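About Nivby

Nivby takes in desktop computers that offices, schools and households no longer need, and prepares them for further use. The company was founded by Carleen Stubbs, who remains its director, and employs 12 people at its workshop in Whitelaw. We collect within the town free of charge. Owners further afield are welcome to deliver equipment to us by arrangement.

Each computer is entered in our register on arrival and given a number, which stays with it until it leaves the building. It is then opened on the bench and its parts are inspected: power supply, memory, processor, drives and cabling. Parts that pass inspection are kept with the machine or moved to our stores.
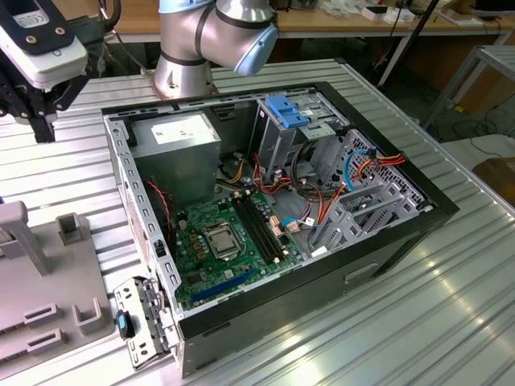
Responsibility for the bench rests with Tegan Treloar, workshop manager, who joined us from the repair department at Purnetti. New technicians spend their first 90 days under her supervision and do not sign off a machine alone during that period. Our written procedures are reviewed every February, and a copy is available to any customer on request.

The care of stored data is the part of our work about which we are most often asked. Drives are dealt with separately from the computers they came in, and a record is kept of each one. Many desktop machines hold the drive in a plastic caddy, such as the bright blue one with a small release tab at its side, and we ask donors to leave these in place. A missing caddy can be difficult to replace for older models. Drives are erased or destroyed according to the owner's instructions, and a certificate is issued in either case.

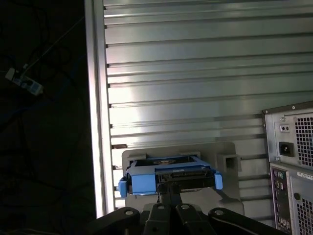
Last year nearly 91 per cent of the computers we accepted were returned to use. Most were supplied to schools and small businesses through our sales office, which is run by Parveen Matubbar. The remainder were dismantled for parts, and metal and plastic were sent for recycling.

All computers sold by Nivby carry a warranty of 12 months. Enquiries about collections should be addressed to Fedir Zakharchenko at the Whitelaw workshop, which is open to visitors from 10 a.m.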